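Greifarm drückt zu fest zu: Fodard stoppt Küchenroboter vorerst

April 2025

Rillia/Raltden. Erst lief alles glatt, dann nicht mehr. Der Zulieferer Fodard hat die Auslieferung seines Küchenroboters Khondokar gestoppt. Grund ist ein Fehler in der Kraftregelung des Greifers, der bei weichen Lebensmitteln deutlich fester zupackt als vorgesehen. Verletzt wurde niemand. Betroffen sind nach Firmenangaben 70 Geräte, die meisten davon in Kantinen und Backstuben im Raum Raltden.

Aufgefallen war das Problem schon im Februar, in einem Testbetrieb in Rillia. Dort sollte der Arm Brote vom Schneidebrett nehmen und weiterreichen. Statt zu halten, quetschte er. In acht Fällen schloss der Greifer auch nach dem Stoppbefehl noch weiter, knapp eine Sekunde lang. Für ein Brot ärgerlich, für eine Hand gefährlich.
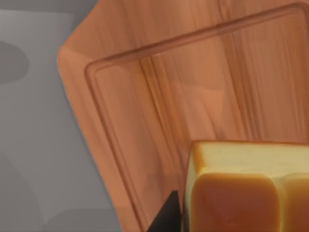 In der Simulation war davon nichts zu merken gewesen. Rund 2.000 Durchläufe am virtuellen Brotlaib, keine einzige Fehlermeldung. „Das Modell hat das Brot zu steif gerechnet“, sagt Entwicklungsleiterin Vasanthi Bepari. Der echte Laib gibt nach, der Regler bekommt zu wenig Gegendruck gemeldet und legt nach. Und noch mal. Dazu kam ein Zeitverzug beim Stoppsignal, den man bei Fodard zunächst für einen Messfehler hielt.

Kritik kommt vom Sicherheitsprüfer Rajitha Jayasinghe, der den Testbetrieb begutachtet hat. Zwischen dem ersten Vorfall und dem Lieferstopp seien Wochen vergangen, in denen weiter ausgeliefert wurde. „Ein Stoppbefehl muss sofort greifen. Da gibt es keinen Spielraum.“ Er fordert eine mechanische Begrenzung am Greifer, ein reines Softwareupdate reiche ihm nich aus.

Fodard sieht das anders, zumindest vorläufig. Ein Update ist in Arbeit, Termin offen. Bis dahin sollen Betreiber die Geräte vom Netz nehmen oder nur hinter geschlossener Schutzhaube laufen lassen, Zugriff in den Arbeitsbereich verboten. Die Simulation wird ebenfals überarbeitet, mit weicheren Materialwerten und 100 zusätzlichen Testfällen, danach neue Versuche am echten Gerät in Rillia.

Ob Kunden ihr Geld zurückbekommen, ließ das Unternehmen auf Anfrage offen. Mehrere Kantinen in Raltden schneiden und verteilen ihr Brot vorerst wieder von Hand.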